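The basket that earns its place

I own 15 baskets, and the one I would save from a fire is the plainest. Small, dark and rectangular baskets are having a good year at the Hurovwood craft market, and I couldn't be happier!

Fruit looks wonderful against dark weave. A yellow banana beside a brown basket wakes up a plain white table, and you haven't bought a single flower.

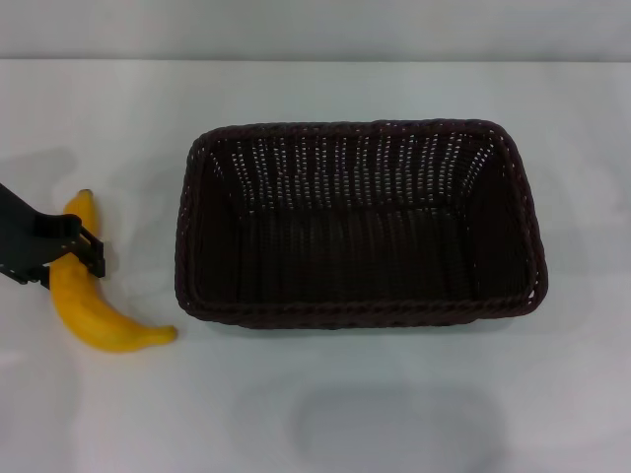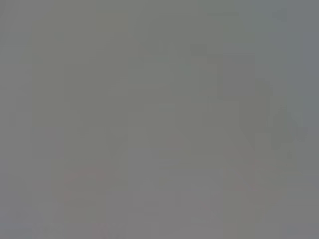 Look at the rim before you buy. I love a thick, twisted one – it feels good in the hand and hides years of knocks. Turn the basket over too, and press the corners with your thumb. Mine came from a stall in Grostdale last May, and it has since held onions, post, gloves and one very surprised kitten. This week it's back on fruit duty, with pears.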